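I keep getting sent the Stivdale pages on long-term storage, so here goes, one thread, and then I would like to talk about something else. The claim is that you can put your family photos on their "vault" flash drive, stick it in a drawer, and pick it up again in 50 years. I don't buy it.

First, what they mean by 50 years. I read the fine print so you don't have to. It says "projected data retention under recommended conditions." Recommended conditions are on a separate page. The separate page tells you to keep the drive at a steady room temperature and plug it in "periodically." How often is periodically? No answer. I wrote and asked. Still no answer, and that was in April.

A flash drive stores your files as little charges trapped in cells. Charge leaks. It leaks slower when the drive is kept cool and faster when it's hot, and a worn cell leaks faster than a fresh one. That's how the stuff works, whoever's name is on the case. So any number of years printed on a box is a guess run forward from tests that lasted a lot less than that many years.

I'm not saying the guess is dishonest. Engineers do bake drives in an oven for a few weeks and work out from that what should happen at room temperature. Fine. But the math assumes one kind of failure. It doesn't cover the connector corroding, the controller chip dying, or a solder joint letting go. All of those take your photos with them even if every cell is perfect.

Golshifteh Yazdani asked me under the last thread whether the warranty doesn't settle it. Read the warranty! It covers the drive. If the drive fails they send you another drive, an empty one. There's a line in there saying they aren't responsible for lost data under any circumstances. A company that believed in the 50 years could put some money behind the files. I haven't seen one that does.

Also, the warranty is 9 years. On a product sold for 50. Make of that what you like.

Next, the price. The vault drive costs 4 times what Stivdale charges for its ordinary drive of the same size. For that you get a metal case, a rubber ring, and the word "archival." I looked for anything that says the memory inside is a different type. I couldn't find it. It may well be! Tell us, then. Put the cell type on the spec sheet. Every serious buyer wants to know that one thing and it's missing from a sheet that has room for the lanyard color.

Salvador Pacheco pointed me at a review that calls it "the last drive you'll ever need." The reviewer had it for a month. He copied files onto it and copied them back off and they were all there. Well, I would hope so. You can do that with the free one they hand out at a trade show.

People ask what I do. I have 3,884 scanned family pictures and I've been moving them around since the days of the click-of-death drives, so I've had time to get this wrong in several ways. They live on the hard drive in my desktop, on an external hard drive in the closet, and on another external at my sister's. All different brands. I also pay for online storage and I don't trust that either.

The part that does the work is the checking. I make a list of checksums (a short code worked out from each file, and if one bit in the file changes the code comes out different). Then I run the list against the copies every so often and see if anything complains. It's dull. It takes an evening, and most of that is waiting.

Has it ever caught anything? Yes. A folder of scans on an old external, where the files opened and looked fine in the thumbnails and were gray from halfway down when you viewed them full size. I'd have copied those right over the good ones at the next backup. The drive's own health report said everything was OK, by the way. It said OK the whole time.

Which brings me to Carrilho. Their backup program advertises "verified copies." I like a verified copy. So I went looking for what it verifies. By default it checks that the file name, size, and date match. That's it. A file with garbage in the middle has the same name, same size, and same date. There's a box for a full compare, it's off, and it's buried in the advanced settings under a warning that it "may reduce performance." Of course it does, it has to read the files.

Turn the box on. If you take one thing from this thread take that.

Matilde Patrício says I'm being unfair, and that for most people a name and size check is better than no backup at all. Agreed, it is. Call it a quick check, then. "Verified" is a word with a meaning and people are going to lean on it.

Now discs, because somebody always brings up discs. Yes, I burned a lot of them. Some of the gold ones still read perfectly. Some of the cheap ones from the same years are junk, and a few that I would have sworn were good brands are junk too. The brand on the spindle often wasn't the factory that made the disc, so "I always bought the good ones" doesn't tell you much.

The archival discs with the hard recording layer are a better idea on paper than the vault drive, I'll give them that. No charge to leak, no dye to fade. My doubts there are about the drive you'll read them with. Try buying a new computer with a disc drive in it today. Then picture your grandchildren trying.

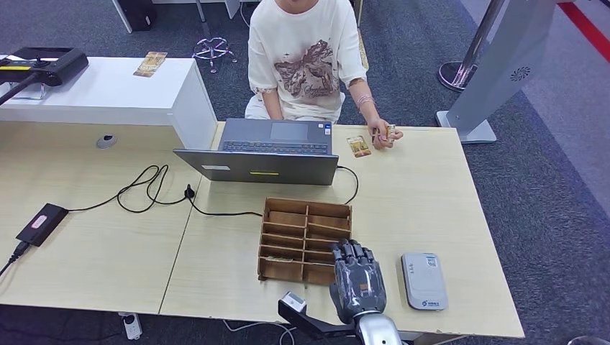
And there's the bigger trouble with the whole "put it in a drawer" pitch. The drawer is the weak spot. Things in drawers get forgotten, then moved, then thrown out by someone clearing the house who sees an old bit of plastic with no label. A copy you use and look at now and then has a person attached to it who notices when it stops working.

Somebody sent me Trekance too. They will take your drive, copy it onto their "century media," and mail you back a sealed tin. I asked what the media is. "Proprietary." I asked what reads it. You mail the tin back and they read it for you, for a fee. So your 100 years depends on a firm that still hasn't filled in the About page on its website. No thank you.

Carolina Falcão asked if there's any long-life product I don't have it in for. A few! I have nothing against tape, if you can afford the drive and you like fiddling. Plain hard drives are okay as long as you replace them before they make you. And paper. The prints in my grandmother's albums have outlasted every gadget I ever copied them to, which is a bit embarrassing considering what I've spent on gadgets.

On file formats, short version. Keep the originals as plain JPEG or TIFF in plain folders. Don't lock them in a photo manager's private library. Plotercombe users found out about this when version 9 wouldn't open libraries made in the old free edition and offered to "upgrade" them with a subscription. The pictures were all in there, perfectly healthy, under names that were forty characters of nonsense. The captions and albums were in a database only Plotercombe could read.

If you're in that boat, export while your old copy still runs. Do it with captions written into the files. Then open a handful in some other program and see whether the captions came along. Don't take the export's word for it. Mine said "completed successfully" and had skipped every file with an accent in its name.

Carolina Peixoto wants to know about encrypting the copies. I encrypt the one at my sister's and leave the closet one alone. An encrypted drive with a small bad patch can be a much bigger mess than a plain one with the same bad patch, depending on where the patch lands. And a password is one more thing to lose. Write it down on paper, keep it somewhere other than with the drive, and tell someone where.

Would I change my mind on the vault drive? Sure. Show me the cell type, the test conditions, how many drives they tested and how many failed. Tell me what "periodically" means. Print it on the box next to the big number. I've asked for all of that and what I got was a coupon.

If Stivdale does write back I'll post the whole reply here, good or bad. Replies are open. Please don't send me the oven video again, I've seen it.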